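My landlord kept my deposit for 272 days. I write this post because two people at my work in Dretley asked me how I got it back, and it is easier to write it one time than to explain it in the kitchen again and again.

First, I am not a lawyer. I only read a lot, slowly, with a dictionary next to me. In my first language the word for "deposit" is the same as the word for "promise", so perhaps I was too trusting when I signed.
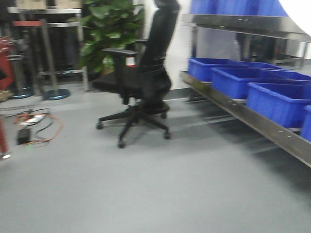

Erthorpe, 6/13/25

I moved out of the flat on Hopkin Road in the autumn. The agency, Vavosgate Lettings, had my deposit of £1327. They wrote that they would take £200 for cleaning and another £200 for "general marks", and that the rest would follow. The rest did not follow. I telephoned, and each time a polite person told me that the file was with a colleague.

My mistake was to telephone. After a call I had nothing in my hand. From November I wrote only emails, short ones, always with the same subject line, and I asked for three things: the check-in report, the check-out report and the invoices for the cleaning. They sent me the first one only. It was signed by me and it already mentioned marks on the hall wall.

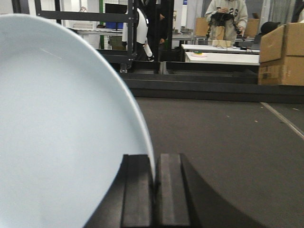 The check-in report is the paper I would tell everybody to read twice. Mine was eleven pages and I had signed it in a hurry, standing up, with my coat on. It said "crockery, good" and nothing more, so when the agency complained of a missing dish I could not say which one they meant. Now I write such things fully: one large plate, pale blue, smooth, with a rounded rim. It feels a little silly to write this about a plate, but the next person who reads it may be an adjudicator who has never been in your kitchen.

It was Rhun Prosser, at the advice desk in the library, who told me to ask in which protection scheme the money was held. I sent that question in one line. The answer came the next morning, after months of waiting, and the scheme's free dispute service did the rest. I lost £40 for the oven, and I think this was fair. I had not cleaned it very well.

If somebody wants my letters to copy, please write to me and I will send them. I must take out my old address first.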